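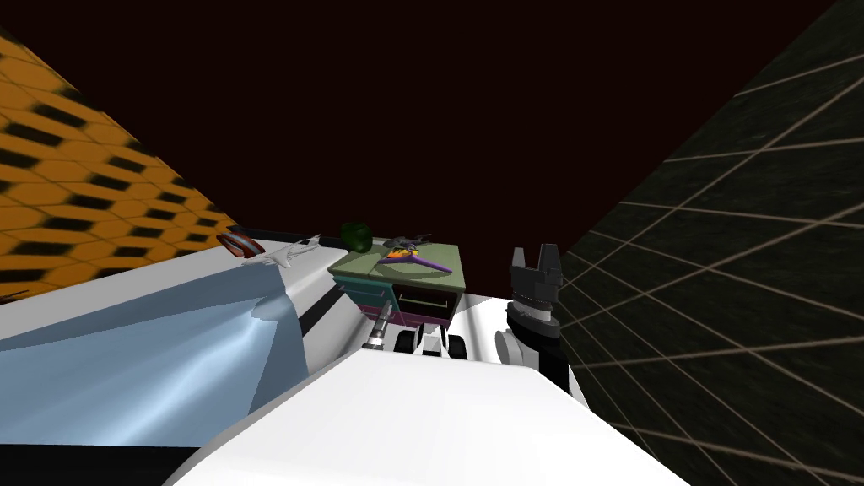

Where should the first tile go?

Usually somewhere near the middle of the floor, on a line you have drawn yourself, with the cut tiles left until the end.

Chapter 2
Setting out

I learned to tile the wrong way round. I started in the corner by the door, because that was where I happened to be kneeling, and I worked my way happily across the room until I reached the far wall and found a gap there as wide as my thumb at one end and as wide as my hand at the other. The tiles were perfectly straight. The room was the problem! It was an old house in Nevel with walls that wandered about like sheep, and I had trusted one of them to be my ruler.

So this chapter has no adhesive in it at all, and you can leave the bucket shut. We are going to spend it with a tape measure, a pencil, a chalk line and a handful of loose tiles, and by the end you should be able to walk into any ordinary room and decide where every tile will land before you stick down a single one. Setting out is the part of the trade I enjoy most (I know that sounds odd), and it's the part that my students always want to skip.

You will need the squaring method from the last chapter, so go back and have another look if it's gone hazy.

What a wall can and can't tell you

Walls are built to hold things up. They lean, they bow, and plaster gets thicker towards the corners, where the trowel had to turn. If you lay a row of tiles hard against a bowed wall, the bow goes into the first row and gets handed along to the next, and so on until someone standing in the doorway can see it from the far side of the hall.

A line snapped across the middle of the floor has none of these troubles. It is straight for as long as your string is tight. We measure from the walls to find out where the line should go, and after that we measure only from the line.

Start with the wall people will look at most. In a bathroom that is often the one facing the door; in a kitchen it may be the long run of units. Find the midpoint of that wall and the midpoint of the one opposite, and snap your chalk between them. Then cross it with a second line at a true right angle. Please don't join up the midpoints of the other two walls and hope. Sometimes you get away with it, but on a crooked room you'll have a cross that is nearly square, and nearly square gets worse with every row.

Thinking in pitches

New tilers think about the width of a tile. Older ones think about the pitch – the width of one tile plus one joint – and life gets easier as soon as you make the change.

Let me show you with a real job. It was a shower alcove, 872 mm wide and 1089 mm deep, and the customer had chosen small square tiles measuring 50 mm with a 2 mm joint. The pitch is therefore 52 mm.

Take the width first. Sixteen whole tiles with their fifteen joints come to 830 mm. That leaves 42 mm, or 21 mm at each side, and once you take off a joint you are cutting strips of 19 mm. You can do it, but thin strips chip, they look mean, and down both sides of a small alcove they catch the eye straight away.

Now take one tile out. Fifteen whole tiles with fourteen joints come to 778 mm. There are 94 mm left, 47 mm a side, and each cut tile is 45 mm wide. That's very nearly a full tile, and most people would never spot that it had been cut. By dropping one tile from the row we have turned two ugly strips into two handsome ones. In practice all this means is sliding everything along by half a pitch, so that the centre line runs through the middle of a tile instead of through a joint, or the other way about.

Try the depth yourself before reading on. I'll wait.

With twenty whole tiles you should have cuts of 23.5 mm at each end, a bit under half a tile. With nineteen you get 49.5 mm, and that looks like a gift until you remember that somebody has to shave half a millimetre off every one of them. I went for the twenty. You might prefer to alter the joint a touch, or to push the whole layout towards the back and keep full tiles at the front edge, and either would be a fair answer. There is often more than one. 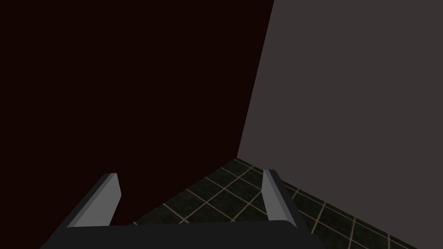 Figure 2.1 A square-tiled floor running up to a corner. The grout lines are lighter than the tiles, so the layout is easy to read.

A word about that contrast. Pale grout with a dark tile is lovely, but every joint becomes a drawn line, and a drawn line next to a wall tells you at once whether the two agree. If your room is badly out of true, a grout closer to the tile colour will be kinder to you. I once spent a February fortnight in Cáceres mostly looking at floors (my family has forgiven me) and I came home with a notebook full of joints and hardly a word about the food.

The dry run

Sums are quick, but tiles vary, even within a box. So always lay a row out loose, with spacers, along each of your two lines. I keep a few offcuts of Sketard board to slide under the first row where the floor dips, and a bag of Lesico spacers in my coat, where they get into everything.

Look at the row from the doorway, then from wherever people will stand or sit. Check the cut at each end, then check it again in the corners, because the room may narrow. Look at what happens round the pipes and the door frame. If a cut comes out under half a tile, try the half-pitch shift before you do anything cleverer.

Then mark the position of every joint along both lines in pencil, lift the tiles, and stack them in the order they came up.

Before you start section 2.1, find a tiled floor near you and work out where its setter began. Sketch the room, mark in the cut tiles, and write down where you would have put the centre lines. Keep the sketch, as we'll use it again when we come to doorways.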